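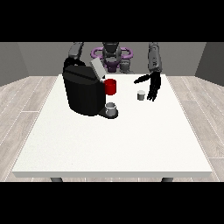

Black coffee machine on a white table (3D render).

Kestia: descaling and water hardness records for office coffee machines

Version 2, released 26 Aug 2023
Maintainer: Analyn Sison
Contributors: Efren Agbayani, Oliwia Szewczyk

Summary

Kestia is a table of service records for bean-to-cup and filter coffee machines in shared kitchens. Each row is one descaling visit. The table links the hardness of the supply water to the time between visits and to the parts replaced. It was put together to check whether the fixed service intervals printed in lease contracts hold up in hard-water buildings.

Contents

visits.csv – 357 rows, one per visit
sites.csv – 9 rows, one per building
parts.csv – part codes and plain-language names
notes.txt – technician remarks, edited for spelling only

Fields in visits.csv

visit_id: integer, unique.
site_id: key into sites.csv.
machine_id: stable within a site. A machine moved to another site gets a new id.
visit_date: year and month only. The day was dropped before release.
hardness_mgl: total hardness as calcium carbonate, milligrams per liter, measured at the tap nearest the machine.
filter_fitted: yes, no or unknown.
filter_age_weeks: blank if no filter was fitted or if the label was unreadable.
cups_since_last: the machine's own counter. Blank for models with no counter.
agent: citric, sulfamic or other.
part_code: blank if nothing was replaced. Several codes are separated by a semicolon.

Collection

Visits were logged on paper by technicians from Rekero and typed in by Efren Agbayani. Hardness was measured with a drop-count titration kit, one reading per visit. Sites fed by the Kundberg supply have harder water than the rest and make up most of the rows with part replacements. Test strips were used on early visits at site 5; those readings come in coarse steps and are marked in the field hardness_method.

Cleaning

Duplicate entries were merged when machine, month and counter value all matched. Counter values lower than the previous visit were kept if the notes mention a board swap and blanked otherwise. Readings in German degrees were converted to milligrams per liter and rounded to the nearest whole number. No missing values were filled in.

Known issues

The filter_fitted field is unreliable for the Wilczyńska building, where an inline filter upstream of the kitchen was found late in the project. Treat those rows as unknown.
Cup counters differ by maker. Some count rinse cycles as cups, so do not compare cups_since_last across models.
Visits were scheduled by contract or triggered by a fault call, and version 1 did not separate the two. Version 2 adds the field visit_reason, which is blank where the paper sheet did not say.

Suggested use

Comparing service intervals within a single model and site. The table is too small for failure-rate estimates by part, and it says nothing about taste.

Changes planned

Oliwia Szewczyk is rechecking the part codes for pumps and inlet valves. Corrections will go into a September update. Column names will stay the same.

Files are UTF-8, comma separated, with a period as the decimal mark. Send corrections to the maintainer with the visit_id and the field name.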